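How Does a Shape Sorter Work?
Flodton Children's Pages: Things Around the House
By Trịnh
Updated 2026-07-18

A shape sorter is a toy with holes in it. It comes with blocks, and each block is made to go through one of the holes. You may have had one when you were a baby, or you may have a younger brother or sister who has one now.

Babies use shape sorters to learn how things fit together. Older children can use them to learn some geometry, the part of math that deals with shapes. This page is about the shapes, the holes, and how to make a sorter yourself.

Box or board?

There are two main kinds. One is a box with holes in the lid. You push the block through, it drops inside, and then you open the box to get it back. The other kind is a board. The board is flat, and the blocks sit in the holes with their tops showing. A board is easier for a small child, who can see every piece the whole time.

Shape sorters can be wood, plastic, cardboard or foam. The toy library in Dromurstead has 1285 toys to lend, and 29 of them are shape sorters. The oldest is a wooden box with a lid that slides. The newest are foam, and they are the quietest when they get dropped.

The circle

A block that goes in a circle hole is usually a cylinder. A cylinder has a flat circle at each end and a curved side in between. A can of soup is a cylinder.

The circle has no corners, so you can spin the block as much as you like and it still fits. This is why the circle is often the first one a baby gets right. You only have to put the block over the hole and let go.

You do have to stand the cylinder on its end, though. If you lay it on its side and look at it from above, it looks like a rectangle. Try this with a can. Look at the top, then tip the can over and look again. It is the same can, with a different outline.

The outline is the line around the outside of a shape. The hole only cares about the outline of the part you are pushing through it.

The square

A square has four sides of the same length and four corners. All the corners are right angles, like the corner of a sheet of paper.

Put a square block over a square hole. If the corners line up, it goes in. If the block is turned a little, the corners bump into the edge and it stops. Keep turning and it will line up again after a quarter turn. In one full turn there are four places where it fits.

The octagon

An octagon has 8 sides and 8 corners. Many stop signs are octagons. In the kind used for sorters, all the sides are the same length, and it fits in 8 different positions in one full turn. That means you never have to turn it very far.

Octagons can be hard for another reason. From across the room, an octagon looks a lot like a circle. Small children often try the round block there. Whether it goes through depends on the sizes. If the round block is small enough, it will slip through the octagon hole, and the sorter will have been fooled. Toy makers choose their sizes carefully to stop this from happening.

The plus sign

This shape is also called a cross. It has four arms and 12 corners. Eight of the corners point outward, and the other four are tucked in where the arms meet.

The plus sign has to be lined up well. If it is turned a little, the arms get stuck. Like the square, it fits in four positions in one full turn.

Will a square block fit in a round hole?

You may have heard people talk about a square peg in a round hole. They mean something that doesn't belong where it is. But you can test it.

Measure straight across a square from one side to the other. Then measure from one corner to the opposite corner. The second line is called the diagonal, and it is longer. A square can only go through a round hole if the hole is at least as wide as the diagonal.

Now try it the other way around. A round block will go through a square hole if the block is no wider than the side of the square. There will be gaps left at the four corners.

Make your own

You need:
A piece of thick cardboard, or a sheet of craft foam
A pencil and a ruler
Something round to trace
Modeling clay
Scissors, and a grown-up to do the cutting

Draw a circle, a square and a plus sign on the cardboard. Leave two fingers of space between them. If they are too close, the board will bend in the middle.

Ask the grown-up to cut the holes. Cutting from the middle of each shape out to the line works well, and it keeps the edges neat.

Make the blocks from clay. Each one should be slightly smaller than its hole. The small space left over is called clearance. With no clearance, the block will jam. With too much, it will wobble, or it may go through the wrong hole. Let the clay harden before you play. Ours took until the next morning, but that was in April, when the kitchen was cold.

For very small children, make every block too big to fit in a mouth. Keep the scissors and scraps away from them too.

Games to try

Close your eyes and work out which hole is which by feeling the edges with a finger. Corners are easy to feel. The circle and the octagon take longer.

Draw around each block on paper, mix up the drawings, and match them again. In Doltau, one class did this with lids and boxes from the kitchen — the jar lids were all circles, but they came in so many sizes that matching them took most of the lesson.

Try to find a shape at home that fits in only one position. A door key is a good start. Most jigsaw pieces will do as well.

Words to know

Outline: the line around the outside of a shape.
Cylinder: a solid shape with a circle at each end and a curved side.
Octagon: a flat shape with 8 sides.
Diagonal: a straight line between two corners that are not next to each other.
Clearance: the small space between a block and the edge of its hole.

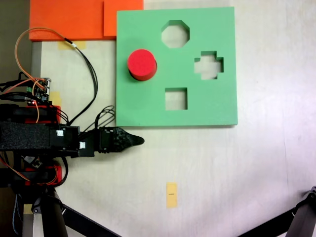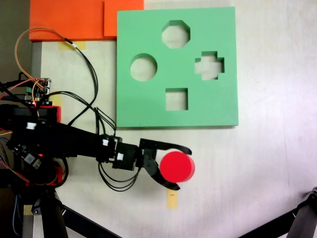
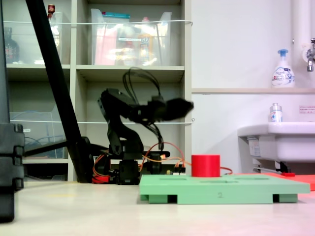
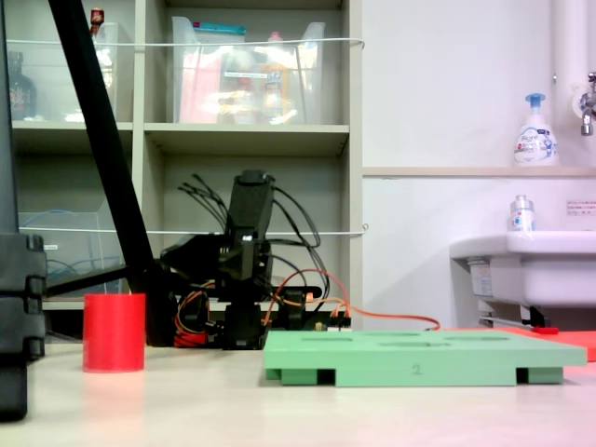 Four views with a green board. The octagon, plus sign and square holes are easiest to find in the first two.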